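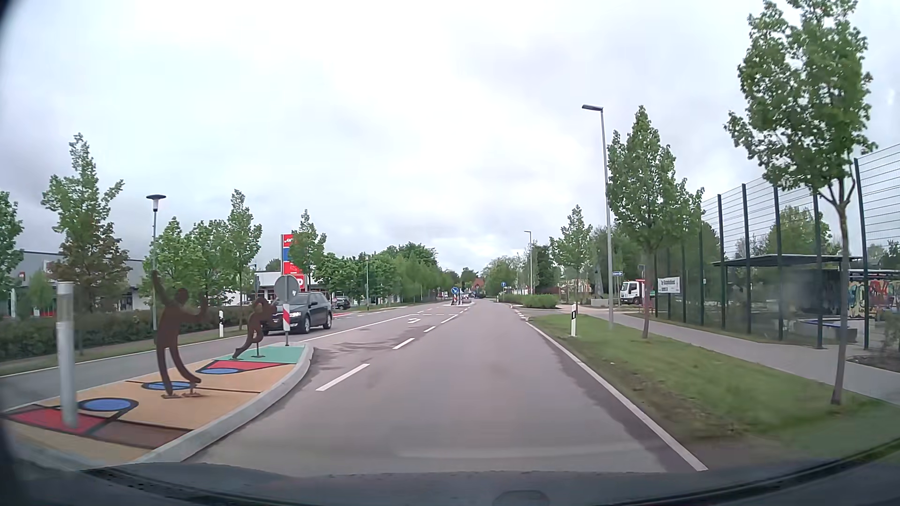
The painted island and its metal figures, on an overcast day

Live Music FAQ

Nov 17, 2025 | By Myrtle Hutchins

Skinton Sessions: your questions

What is Skinton Sessions?
A run of small gigs for new singers and bands, held in the old chapel hall in Skinton. We have 4 nights planned for the new season, starting in January, and I can't wait for you to hear who's coming!

Who is playing first?
Anozie opens the season with her full band. If you only know the quiet songs from her first EP, you're in for a treat -- the live versions are much louder, with a trumpet part that had our whole sound crew grinning at the last rehearsal. Support comes from Naka, a duo who sing in close harmony over one battered guitar.

And after that?
Fetov are back for the second night. They're a five-piece folk-rock band and they've promised us mostly new material (plus the long one with the drum break, because we begged). The other two bills will go up on this page as soon as they're signed.

How big is the hall?
It holds 500 standing. There are 50 seats in the balcony, which are sold separately and tend to go first.

Can I choose my seat?
No, balcony seats are first come, first served on the night. If you need a seat for access reasons, tell us when you book and we'll keep one for you downstairs with a clear view.

Can children come?
Yes, and we love seeing them there! Under-14s must be with an adult. Please bring ear defenders for little ones.

What time does the music start?
Doors are at seven and the first act is on at half past. The main act usually plays for a bit over an hour. We have to finish by eleven.

I've got my own songs. How do I get on the bill?
Send us 3 songs, no more, through the contact form. Phone recordings are fine -- Naka got their slot with one made in a kitchen. We listen to everything, though it can take us a few weeks to reply.

Can I get a refund?
Up to a week before the show, yes, in full. After that you're welcome to pass your ticket to a friend. Just email us the new name.

Is there a bar?
There is, and it does very good hot chocolate too. Cards and cash both fine.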